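4. Setting up your first climbing competition

Kastonon Scorer runs on the judge's tablet and talks to the wall timer by radio. Allow 60 minutes before the first climber, and more if your hall has opinions about radio.

4.1 Pair the timer

1. Switch on the timer and hold SYNC until it beeps twice. A third beep means you have reset it – go back to section 3.
2. On the tablet, tap Wall, then Add Timer.
3. Enter code 309. Every timer ships with this code, so change it before a rival club does.
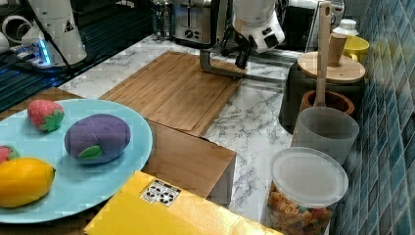 Fig. 7. Plush fruit on a blue plate, with a cutting board alongside.

4.2 Load the start list

4. Tap Event, then Import. Each bib needs its own row.
5. Check the spelling of names now. Parents will check it later, out loud.

Note: The list holds up to 986 climbers. If you have more than that, you need a second tablet and a bigger parking lot.

6. Choose a format: Lead, Boulder or Speed.

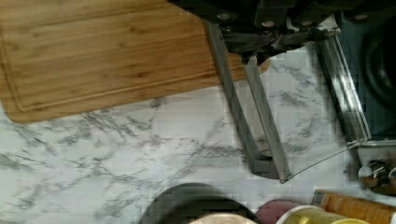 7. For Speed, set the false start limit. The factory setting is the Starnolitz rule, under which one early twitch sends you home. Pick Killum if you run kids' events and would like to be invited back.
8. Tap Lock. The list turns gray and stops taking suggestions.

CAUTION: Do not unlock the list during a round. All 123 seconds of the undo buffer will be erased, along with your good standing among the judges.

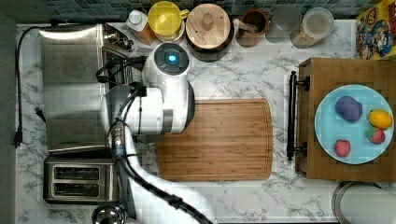 Fig. 8. White robot arm over the counter, tiled backsplash behind.

4.3 Test run

9. Send one person up the wall and stop the clock by hand.
10. Compare the two times. If they differ, repeat step 1.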